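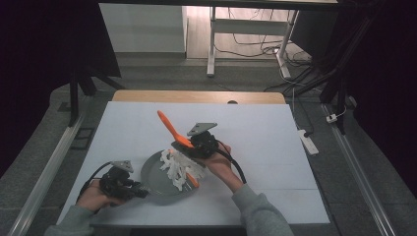 How to Clean and Store Silicone Kitchen Tools

March 15, 2018

Silicone spatulas, spoons and brushes pick up a greasy film over time, even when they go through the dishwasher. Regular dish soap often leaves it behind.

What you need: baking soda, dish soap, a soft sponge, and a bowl that holds 1000 ml.

1. If the head pulls off the handle, take it off. Old food collects in the socket.
2. Fill the bowl with hot tap water and a good squirt of soap. Soak for 5 minutes.
3. Mix baking soda with a little water until you have a thick paste. Rub it over the head with the sponge.
4. Rinse and run a finger along the edge. If it still feels slick, repeat step 3.
5. Stand everything upright until dry, then put the heads back on.

Do not use steel wool or a scouring pad. Scratches hold grease and stains.

Store the tools away from knives. Throw out any head with a split or a missing piece.

Next: Removing Onion Smell from Silicone Lids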